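Cleaning out the metal bin

27 September 2026

The big metal bin has been on my list since April. It came from a closing sale at a feed store in Climden, and I paid more for the gas to haul it home than I did for the bin. I never cleaned it properly. I hosed it out once and started using it, and everything that went in after that left something behind.

I use it for sorting. When I clear out a garage or a shed, mine or a relative's, the metal and the packaging get tossed in there first and looked at later. "Later" had stretched out quite a bit. This week I took everything out and went over the inside.

Emptying took longer than the cleaning did. Most of what was in there was what you would guess: lids, brackets from a shelf that no longer exists, a length of gutter, bent nails, foil trays, and the liners from a case of Guvudley coffee. I also found 4 door hinges still in the bag, which I had bought again in the meantime. The brackets and the gutter went in the scrap pile. The scrap yard in Wodton takes mixed light metal if it isn't greasy, so the trays had to be rinsed first. I used a dishpan and an old brush for that and changed the water when it got cloudy.

Foil is the part I always get wrong. It weighs nothing and it hides. You think you have a bare floor and then you find another wad of it. I have started balling it up as I go, with the small pieces folded inside the bigger ones, until I have a lump the size of a fist. Our pickup won't take loose scraps but it will take a lump.

Once it was empty I swept. A regular broom is too wide for the corners, so I used a hand brush and a dustpan with a rubber lip. The walls are tall enough that you have to lean over the rim to reach the floor, and the rim is thin. Put a folded towel over it. I did the first half without one and had a red line across my ribs that evening.

Then I washed it. I mixed dish soap in warm water and went over the walls with a sponge, top to bottom, and saved the floor for last. I tried a degreaser from Yeo on one corner and couldn't see any difference between that and the soap, so I put it back on the shelf. I rinsed it all down twice. Drying matters more than people think with bare metal. I used old bath towels and then left it in the sun for the afternoon, tipped a little so nothing could sit in the low end.

A few things did not come off. The floor has cloudy streaks that I had hoped were soap or dust. They are in the surface, along with all the fine scratches from things being dragged across it. I rubbed one spot with a paste of baking soda for a good while and got a slightly shinier cloudy streak. I'm leaving those alone.
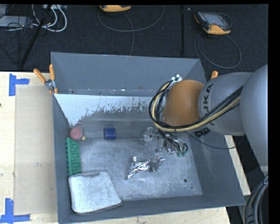
The other thing is the white coating on the far side, under the ledge. It's flaking along the bottom edge and turns into gray speckles toward the middle. I don't know what it is. It could be old paint, or some kind of lining the store put on. I went at the loose bits with a plastic scraper and stopped when the rest held on. I also wiped the little pale chips off the ledge, and I expect there will be more of them the next time I look. If it keeps shedding I'll take the whole patch down to bare metal, but that means a respirator and a free weekend, and I have neither at the moment.

I thought about painting the inside while it was empty. A can of the metal primer I like is enough for one coat, and it would need two, plus a topcoat. For something I throw gutters into, that seemed like a lot. The walls are a blue-gray I don't mind, and the scuffs on the floor would be back by winter.

What I did change is how it gets used. Heavy pieces go in first and get set down, not dropped. Anything that had food on it gets rinsed before it goes near the bin. Small hardware goes in a coffee can with a lid and never touches the bin at all. And I wrote a reminder on the calendar to empty it every 7 weeks, whether it looks full or not - I picked the number because it lines up with the scrap yard's late hours.

The shed is next. There is a stack of window screens in there that I have been walking around since we moved in, and I still need to find out if the yard wants the frames with the mesh on or off.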